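Clornen Parish Registers: README

What's in here

Transcriptions of baptism, marriage and burial entries from three rural congregations: Clornen, Endden and the chapel at Lengyel. Every entry we could read is in the tables, along with the pastor's side notes, which are the best part of the whole collection. I've been living with these books for a long time and I still get a thrill when a godparent in one village shows up as a bride in the next!

The release also has a small file of sermon titles, copied from the inside covers of the Endden books. It's short, it's messy, and I love it.

Files

baptisms.csv — child, parents, godparents, officiant, page
marriages.csv — both parties, home village, witnesses, officiant, page
burials.csv — name, age as written, cause if given, page
sidenotes.csv — marginal notes, linked to an entry by page and line
sermons.csv — Endden only
villages.csv — every spelling of every place name we met, with the form we settled on

All files are UTF-8 with a header row. Dates are kept exactly as the pastor wrote them, which often means a feast day and no number ("the Sunday after Martinmas"). A second column gives a calendar date where we could work one out. If that column is blank, we couldn't.

How the transcribing was done

Two people read each page separately and a third settled the differences. Where the third reader couldn't decide either, both readings are kept with a slash between them. Please don't strip the slashes! They carry real information, and in the Lengyel burials they are sometimes all we have.

Latin first names stay in Latin. So Joannes is Joannes, even when his brother on the same page is plain John. Family names are never changed in the name column; the name_std column has the modern spelling for searching.

Uncertainty is marked on a scale we borrowed from the older Zuvedow list:

0 — clear
1 — one or two letters in doubt
2 — a guess from context
3 — ink there, no reading

Gaps

The Clornen marriage book is missing 6 leaves near the back. The stubs are still in the binding. Endden has no burials at all for a stretch of 5 years, and I suspect the pastor was writing them in with his accounts, which I haven't been able to find. Lengyel's baptisms run straight through and are a joy to work with.

One more thing about Lengyel. The chapel had no resident pastor, so a visiting one came out and entered everything in a batch, from memory or from slips. The order on the page is not the order of events. I learned this after building a lovely family tree in which a boy was baptized before his parents met.

Privacy

Nothing newer than 70 years is included. Side notes that name the father of a child where the main entry doesn't are included, after a good deal of back and forth with the congregations, and I'm glad they agreed. Some families are hearing these things for the first time, so please be kind when you write to them.

Known problems

villages.csv has two rows for Endden Mill. Both are right; the mill moved.
The officiant column in marriages.csv mixes titles and names.
Accents were lost on nearly 10 pages of the Clornen baptisms during an early export. I'm putting them back by hand.
The sermon on Jonah is listed twice. He may have preached it twice. I would have.

Using and citing

Use it for anything you like: family history, a talk at church, a thesis, a quilt. Please cite it as "Clornen Parish Registers, transcribed" with the version number, and tell me what you found. I mean that — the letters I get from people who have spotted a great-grandmother are why there's a second version at all.

Corrections are very welcome. Send the file name, the page and line, and what you think it says. A single letter is worth writing in about.

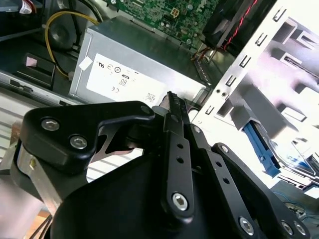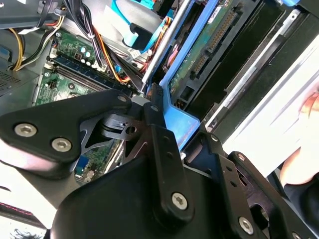
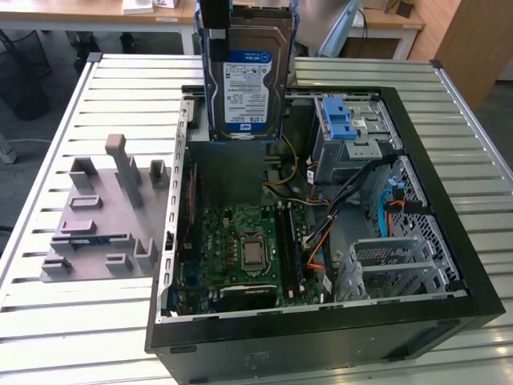
Comment from Wayne Greenwood:
I've been through the Endden marriages with my aunt's Bible open beside me, and I think the witness on page 10 marked as a level 2 guess should be Tobias, same as in the baptisms. The tail on the b matches. Could you also say whether the godparents from Zuvedow were members there or only living there? The side notes use two different words for it, and I'd like to know if the pastor meant anything by that.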